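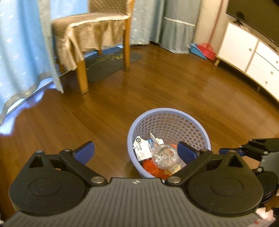

Pouran Karimi wrote in after last month's page to say that she had read the safety leaflet for her tidying arm from cover to cover and still had no idea whether she was allowed to let it near the kitchen bin. Fair point. I have read a good few of those leaflets now and most of them are written to protect the firm that printed them. The Gelus one spends 20 pages on what the thing is not responsible for and gives bins a single line.

So what follows is the set of house rules I'd use for any machine that picks things up off the floor or deals with rubbish. Some of it is borrowed from proper guidance for workshops, most of it is common sense, and I'd take any of it over a badge on the box.

Start with the badges

A mark on the packaging tells you that something was tested. Ask what. It may well be the charger. A plug that won't catch fire is a fine thing to have, but it says nothing about how hard the jaws close or what they do when they meet a finger. If the seller can't tell you the closing force and how the machine stops, assume there's no good answer and treat it like a car door.

Toltex print "home safe" on the lid of theirs. I wrote to ask which standard that referred to and got back a very friendly letter that didn't say.

Find the stop before you find anything else

Everyone in the house should be able to stop it, including whoever never wanted it. Try the stop while the arm is moving with nothing in its grip, then again while it's holding an empty carton. You want to know whether it drops things or hangs on to them. Either can be right, but you ought to know which you've bought. A stop that lives only in a phone app doesn't count in my book.

Sort by hand, carry by machine

I don't care what the advert says about sorting. Clear plastic is awkward for cameras, shiny wrappers throw the light about, and a soft bag can look like any shape at all. Until yours has proved itself in your own rooms, let it fetch and drop and do the recycling yourself.

Never let it near:
Batteries, loose or still inside something
Broken glass and tin lids
Anything that has held bleach or oven cleaner
Ash
Medicines

Empty packaging is the right sort of job. Keep the bin light and no more than half full, so the jaws aren't pushing down on a heap. Wastebaskets with holes in the side are fine for dry rubbish and a nuisance for anything else, arm or no arm.

Clear the floor first

Yes, I know, the whole idea was that you wouldn't have to. Even so. Chair covers with skirts, long curtains, mats and trailing flex all want keeping out of reach, and a braided trim is just the sort of thing a jaw will catch and pull. Tuck skirts up on to the seat. Put brooms and dustpans away, or lean them where a knock won't bring the handle down on someone.

Two arms need twice the room. The Huet booklet says that the pair "coordinate", and perhaps they do, but I'd keep hands well out from between them whatever the booklet says.

Wipe the pads

Pads that have been in the bin don't go near cups, toys or laundry until they've been cleaned. Warm soapy water on a cloth, power off, then dry them properly. If the maker says to use only its own fluid, ask why. Look at the screws while you're down there and don't tighten one unless the manual gives you leave.

Write things down

Firouzeh Ranjbar keeps a notebook by hers and puts in every drop, jam and odd noise. I thought this was fussy until a Zaltel fitter tried to tell her the fault was new and she showed him 2 earlier entries for the same joint. They replaced it. A pencil on a string costs less than the service plan, and I have yet to be persuaded by the service plan.

Pouran, to answer you plainly: the kitchen bin, no, because of what goes in it. A small basket for paper and wrappers in the sitting room, yes, with someone in the room and the cat shut out. Write again if the leaflet changes its mind.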